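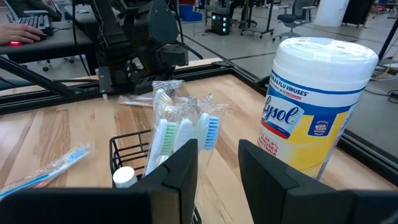 The case against the everyday disinfecting wipe

Search this site Enter keywords Go

My sister-in-law wipes down her kitchen counter after toast. Dry toast, on a plate. She pulls a wipe from the tub, makes two fast passes, drops it in the trash and looks like someone who has dealt with a problem. I have watched her do this for years and I still want to know what the problem was.

I'm not against cleaning. I own a mop. What I doubt is the idea, now so common that people get offended when you poke at it, that a healthy household needs to disinfect its surfaces as a matter of daily routine, the way it takes out the garbage.

Start with the directions, which I suspect most buyers have never read. Cleaning means getting the dirt off. Disinfecting means killing what's left, and for that the surface usually has to stay visibly wet for a set time, often several minutes, depending on the product and the germ. If the counter is dirty, you're generally told to clean it first. Then look at how people use the things. A quick swipe, dry before you've put the tub back under the sink. They bought a disinfectant and used it as a damp paper towel, a fairly expensive one.

And a front label is a short piece of writing with a job to do. "Kills 99.9%" is a claim about certain germs, tested a certain way. It makes no promise that your family will have fewer colds. Plenty of colds travel through the air between people sitting on the same couch, and no amount of work on the coffee table is going to change that.

I kept the receipts for one year, back when I bought wipes like everyone else. We went through 2,766 of them in a house with two adults and one cat. I can't point to a single thing that got better. We both had the flu that winter anyway.

Last May our building got a new cleaning contract with an outfit called Florkix, which sent around a glossy sheet announcing that all "high-touch points" would be treated twice a day. The extra charge came to $689 per unit for the year. I asked at the residents' meeting what we'd be getting for it, and a man from the company told me we'd be getting peace of mind. I asked how he measured that. He moved on to the elevator buttons.

Temitope Ugwu, who lives two floors above me and used to run the kitchen of a nursing home, thinks I'm half right. Her objection is worth repeating because it's better than most. In her old job, she told me, disinfecting was serious work, with a chart and a timer, and she would have fired anyone who skipped it. People there were old and sick, and a stomach bug could go down a hallway in a weekend. "So don't you go telling folks it's all nonsense," she said. Fair enough. If somebody at home is throwing up, or going through chemo, or you've just cut up a raw chicken, then disinfect, and follow the directions when you do it. I'd never argue otherwise.

But that's a short list of occasions, and the selling is aimed at all the other ones. The Plaseo subscription box, which a coworker talked me into trying, shipped 300 wipes a month by default and sent a cheerful email asking if I was "falling behind" when I tried to cut it back. Falling behind what?

There's the trash, too. Many of these wipes are made with plastic fibers and won't break down the way paper does. Lurnesgate, the town where I grew up, spent a good part of its sewer budget one year pulling clumps of them out of a pump station, and the bill that went to each household had a polite paragraph asking people to please stop flushing them. My mother taped it to the bathroom mirror. My father kept flushing.

What bothers me more, I think, is the picture of home that comes with all this. A doorknob turns into a hazard. So does a grandchild. I grew up in a house where the table got a rag and some dish soap after supper, and the rag went in the wash — maybe not as often as it should have. I'm told this was reckless. I'd like to see the figures.

Soap and water still take most of what you'd want gone off a counter, and a cloth can be washed and used again. Wash your hands before you eat. Open a window when someone's coughing. None of it comes in a tub, so you won't see many ads for it.

My sister-in-law read a draft of this and says I've been unfair about the toast. There was butter, she says.

Recent in Opinion
Who asked for the 800-page appliance manual?
The Okonkwo bridge plan deserves a slower look
Leaf blowers, again
Your gym doesn't miss you

Get our opinion newsletter in your inbox. Enter your email address Sign up
By signing up you agree to our terms and privacy policy.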